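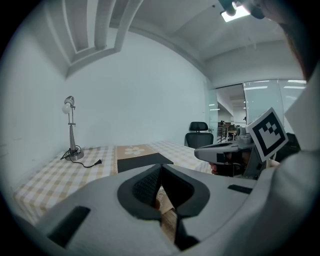 How long should an English line be when the Spanish line has eleven syllables?

Ten or eleven syllables will usually hold the sense, but the number of stresses matters more, and four or five of them is the range I work in.

I have been asked this in one form or another since the first part of Cuervo went up on the Congate site, so I am setting out the method here. Cuervo is a poem of 2,000 lines in unrhymed hendecasyllables. The only complete copy is the typescript at Ulham, and it has no line numbers, so every number below is mine.

Spanish meter counts syllables, with two adjustments. When one word ends in a vowel and the next begins with one, the two vowels are normally counted as one syllable. The end of the line is also corrected. A line that ends on a stressed syllable gets one added to its count, and a line whose last stress falls three syllables from the end has one taken away. The effect is that the last fixed stress of an eleven-syllable line always falls on the tenth, whatever comes after it.

Line 31 shows the first adjustment:

la tarde entera en el umbral abierto

Read word by word this comes to thirteen. "Tarde entera" loses one where the two e's meet, and "entera en" loses another. That leaves eleven, with strong stresses on the second, fourth, eighth and tenth.

My first draft was in strict iambic pentameter, which is the standard choice and the one I would have defended at the time:

And all the long slow evening in the door

It scans. It also adds "long" and "slow," which are not in the Spanish, and drops "open," which is. The current version is:

The whole afternoon in the open doorway

That has eleven syllables and four stresses, and nothing was added to fill the line. The cost is that the unstressed syllables bunch up, twice in pairs, and a reader who expects pentameter will hear it as loose. I accept that. English packs more meaning into a syllable than Spanish does, so a translator who must reach ten every time ends up padding, and the padding is nearly always adjectives.

To check how often this happened I went back over the first 500 lines of the strict draft and marked every word with no source in the Spanish. Articles and pronouns that English grammar demands were left out of the count. In 200 of those lines there was at least one added word. I had expected a much lower figure. After that I dropped the strict draft.

The harder cases are lines where the Spanish meter itself is in doubt. The joining of vowels is normal but not required, and this poet breaks it on purpose, most often before a stressed vowel. In other places the line is simply long or short and the typescript may be wrong. I run the whole text through Elia, which splits the syllables and flags any line that cannot be read as eleven by the default rules. It flagged 257. Most of them come right if one pair of vowels is kept apart. A few come right only if a diphthong inside a word is split, and there the old convention of printing a dieresis would help, but the typewriter used for Cuervo seems not to have had one.

The settings I use in Elia are the plain ones: join across word boundaries, do not join across a period, apply the line-end correction. A comma does not block joining. Some people set it to block, and that raises the number of flags without finding any more errors.
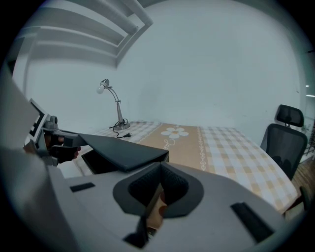 A reader wrote in under the last post to object that stress counting is a way of having it both ways: if the English may have four beats or five, and ten syllables or eleven or sometimes nine, then there is no meter left to speak of, and the version might as well be printed as prose with line breaks. The same comment asked why I did not use a strict eleven in English, which would at least be a rule a reader could test.

I tried the strict eleven on one section, lines 340 to 371. English ears do not count syllables unaided, so a line of eleven with stresses in free positions is heard as irregular anyway, and the rule does its work only on paper. When the stresses are regular as well, the result is pentameter with an extra light syllable at the end of every line. Over thirty lines that ending becomes very noticeable. In Spanish it is the ordinary way for a line to close and draws no attention.

On the first point the comment is partly right. Four or five is a range and I have no rule for choosing within it. What I can say is that the five-beat lines now fall mostly where the Spanish has a stress on the sixth as well as the tenth, and the four-beat lines mostly where it has the fourth and eighth. I did not plan that, and it breaks down in the long list of rivers, where nearly every line has five beats because the names are heavy.

The second part goes to Congate in June. Lines 812 and 813 are still open. Elia reads both as twelve, and I can't yet get either of them down to eleven without changing a word.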